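How do you store short bits of wire?

Mateja Vasić
Posted Nov 26, 2021

I rewired a dollhouse in April and have been finding leftovers ever since, mostly with my socks. They currently live in a coffee can, which I tip out on the table whenever I need one piece. Is there a better system that doesn't involve buying a cabinet with 60 tiny drawers? I know myself, and 59 of them would hold batteries of unknown age.

Yvonne Tindall
1,247 posts

Two plastic baskets, sorted by color. Red goes in the big white one, black in the smaller turquoise one. I considered sorting by length as well, then remembered I have a life.
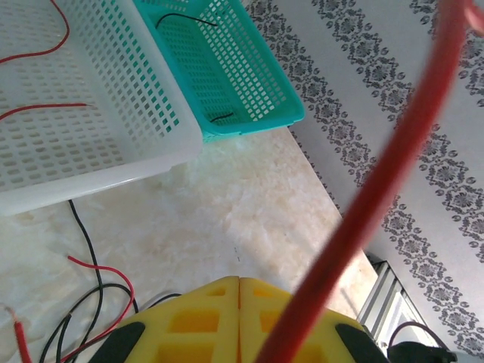
Red wire in the white basket, black in the turquoise.

Get the kind with small holes. Mine have them in the floor too, so very fine offcuts may poke through. Lay a sheet of paper in the bottom if that bothers you. Anything shorter than my thumb goes out, with a brief ceremony.

Haworth
111 posts

Toilet paper tubes. Free.

Zikside
2,000 posts

Seconding the baskets, but coil the long ones and put a twist tie on them or you'll be picking apart a bird's nest by spring. Also label the gauge. I didn't, and now I own a lot of "probably fine."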